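Preguntas frecuentes sobre cajas y organizadores de plástico

Cleno – Ayuda al cliente – Conservación y orden en casa
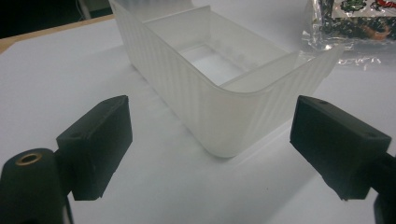
En esta página reunimos las consultas que más llegan a nuestro buzón sobre cajas, cubos y organizadores de polipropileno: medidas, limpieza, apilado, uso en cocina y devoluciones. Si su duda no aparece, al final encontrará cómo escribirnos.

MATERIALES

¿De qué plástico están hechas las cajas?

Las series Uria y Pisness son de polipropileno. La serie Sjöberg combina cuerpo de polipropileno y tapa de polietileno, más blanda, para que cierre con menos esfuerzo. El material viene indicado en la base de cada pieza, dentro del triángulo de reciclaje, con un número 5 en el caso del polipropileno.

¿En qué se diferencia el acabado translúcido del transparente?

El translúcido deja pasar la luz pero no permite leer una etiqueta guardada dentro. Se distingue el color y el bulto del contenido, poco más. El transparente se ve limpio desde fuera, aunque marca antes los arañazos. Para armarios abiertos y baños la mayoría de los clientes pide translúcido; para despensa, transparente.

¿Amarillean con el tiempo?

Al sol directo, sí. Una caja colocada junto a una ventana orientada al sur puede cambiar de tono en un par de veranos. Dentro de un armario o un cajón el cambio es muy lento. El amarilleo no afecta a la resistencia en los primeros años y no se elimina con lejía – al contrario, la lejía reseca la superficie.

¿Son aptas para alimentos?

Las series Uria y Sjöberg, sí. Llevan el símbolo de la copa y el tenedor en la base. La serie Pisness está pensada para baño, costura, papelería y herramientas pequeñas y no debe ponerse en contacto directo con alimentos. Puede usarse en la despensa para productos envasados.

¿Contienen bisfenol A?

No. Ninguna de las tres series lo lleva, tampoco las tapas.

MEDIDAS Y CAPACIDAD

¿Las medidas de la ficha son exteriores o interiores?

Exteriores, salvo que se indique otra cosa. Para calcular el interior reste el grosor de las paredes y tenga en cuenta que casi todas nuestras cajas son algo más estrechas en la base que en la boca. Si necesita que un objeto rígido entre justo, pídanos la medida de la base por correo.

Mi cajón mide 46 cm de fondo. ¿Qué combinación me sirve?

Con 46 cm de fondo caben dos organizadores Uria medianos, uno detrás de otro, y queda un pequeño margen para sacarlos con los dedos. Mida siempre el cajón por dentro y con los herrajes puestos. Las guías y los topes traseros restan espacio y no suelen figurar en los planos del mueble.

¿Cómo mido la altura útil de un cajón?

Ponga el metro en el fondo y mida hasta el borde inferior del cajón de encima o de la encimera, no hasta el borde del propio frente. Reste un centímetro. Si el cajón tiene una barra estabilizadora, mida hasta la barra.

¿Existe un modelo más alto para botellas?

En la serie Sjöberg hay un formato alto para botellas de litro. No recomendamos llenarlo de vidrio si va a colocarse por encima de la altura de los hombros.

¿Puedo cortar una caja para adaptarla?

Se puede cortar con sierra de diente fino y lijar después el canto, pero la pieza pierde la garantía y el borde queda más débil. Los divisores sueltos sí están pensados para recortarse: llevan una marca cada dos centímetros y se cortan con tijera de cocina.

LIMPIEZA

¿Se pueden meter en el lavavajillas?

Uria y Sjöberg, en la bandeja superior y con programa de hasta 55 grados. Las tapas de Sjöberg, mejor a mano. Pisness, siempre a mano. En la bandeja inferior el calor de la resistencia puede deformar la base, y una base alabeada no recupera la forma.

¿Cómo se limpian los modelos con acanalado?

El polvo se queda en los surcos. Un cepillo de uñas o un cepillo de dientes viejo, agua templada y una gota de lavavajillas son suficientes. Cepille en el sentido de las líneas y aclare bajo el grifo. Las bayetas de microfibra pasan por encima sin entrar.

Ha quedado una mancha de tomate. ¿Sale?

A veces del todo, a veces no. Haga una pasta con bicarbonato y agua, extiéndala sobre la mancha, espere media hora y aclare. Puede repetirlo. Los estropajos verdes rayan el plástico y a la siguiente salsa la mancha agarra más.

¿Y los restos de adhesivo de las etiquetas?

Aceite de girasol en un papel de cocina, cinco minutos de espera y después agua con jabón. El alcohol también funciona con la mayoría de los adhesivos. No use acetona ni disolvente universal.

¿Cómo quito el olor a cebolla o a especias?

Lave la caja, séquela y déjela abierta una noche con una cucharada de bicarbonato dentro. Si el olor sigue, reserve esa caja para lo mismo. El polipropileno absorbe menos olor que otros plásticos, pero con el comino y el curry acaba cediendo.

Tengo cal en las cajas del baño.

Una parte de vinagre blanco y una de agua, diez minutos, y aclarar bien. No mezcle nunca vinagre con lejía.

USO DIARIO

¿Cuántas cajas puedo apilar?

Con tapa, un máximo de 4 en la serie Uria y de 2 en la serie Pisness. Las cajas sin tapa no se apilan llenas: encajan unas dentro de otras cuando están vacías, para guardarlas. Coloque lo más pesado abajo y no apile sobre una superficie inclinada.

¿Sirven para el congelador?

Sjöberg, sí, hasta 20 grados bajo cero. Deje sin llenar el último dedo si congela líquidos. A esas temperaturas el plástico se vuelve quebradizo y un golpe contra la encimera puede rajar una esquina. Uria sirve para nevera, no para congelador.

¿Y para el microondas?

El cuerpo de la serie Sjöberg puede usarse para recalentar, sin la tapa. Los alimentos muy grasos o con mucho azúcar superan con facilidad la temperatura que aguanta el material y dejan la superficie picada. En esos casos pase la comida a un plato.

Se me quedan dos cajas encajadas y no hay forma de separarlas.

Ponga agua fría en la de dentro y coloque la de fuera en un barreño con agua caliente del grifo. Al cabo de un minuto, gire ligeramente y tire. No haga palanca con un cuchillo. Para que no vuelva a pasar, ponga una hoja de papel entre una y otra al guardarlas.

¿Cómo evito que se deslicen dentro del cajón?

Vendemos un juego de topes adhesivos de silicona, pero un trozo de malla antideslizante recortado al tamaño de la base hace el mismo servicio. Si el cajón tiene cierre amortiguado, normalmente no hace falta nada.

¿Qué etiquetas recomiendan?

En superficies lisas, cualquiera de vinilo. Sobre paredes acanaladas las adhesivas se levantan por las puntas al cabo de unas semanas; es preferible una etiqueta colgante o un portaetiquetas de pinza en el borde. El rotulador permanente se puede borrar con alcohol, aunque en los acabados mate deja a veces una sombra.

¿Puedo guardar ropa de temporada en ellas?

Sí, siempre que esté bien seca. En una caja cerrada la humedad no tiene por dónde salir. Si guarda lana en junio, póngala lavada y con una bolsita de cedro o de lavanda, y abra la caja una vez a mitad de verano.

¿Valen para productos químicos o pinturas?

Para botes cerrados, sí. Para verter dentro el producto, no. Tampoco deben usarse para pilas gastadas ni para medicamentos al alcance de niños, ya que ninguna de nuestras tapas lleva cierre de seguridad.

PEDIDOS Y RECAMBIOS

¿Venden las tapas sueltas?

Sí. Busque la referencia grabada en la base de la caja y escríbala en el buscador. La tapa que corresponde aparece como recambio. La más pedida es la referencia 264, que cierra los dos tamaños medianos de Uria. Las tapas anteriores al cambio de molde no son compatibles – se reconocen porque tienen la pestaña en el lado corto.

¿Puedo mezclar series?

Las tapas, no. Las cajas sí pueden convivir en el mismo cajón, aunque el tono de blanco de Pisness es algo más cálido y al lado de las otras se nota.

La caja ha llegado rota. ¿Qué hago?

Envíenos una foto de la pieza y otra de la etiqueta del paquete. No hace falta que devuelva la caja. Mandamos la reposición con el siguiente envío a su zona, sin coste. Le pedimos que avise en los primeros siete días.

¿Puedo devolver una caja que no me cabe?

Sí, dentro de los 30 días desde la entrega, sin usar y con su etiqueta. Los gastos de devolución corren por cuenta del cliente, excepto si la medida publicada era errónea. Los divisores recortados no se admiten.

¿Qué cubre la garantía?

Defectos de fabricación: rebabas, bases que no asientan, tapas que no cierran desde el primer día. No cubre arañazos, decoloración por el sol, deformación por calor ni roturas por caída.

¿Cómo se reciclan?

En España, consulte a su ayuntamiento. El contenedor amarillo es para envases, y una caja organizadora no lo es; en la mayoría de los municipios va al punto limpio. Retire antes las etiquetas y los topes de silicona.

CONTACTO

¿Cómo puedo escribirles?

Desde el formulario de esta misma web, apartado Ayuda. Indique la serie, la referencia de la base y, si la consulta es de medidas, ancho, fondo y alto del hueco en centímetros. Los mensajes recibidos antes de las 14:00 se contestan normalmente en la misma jornada laborable.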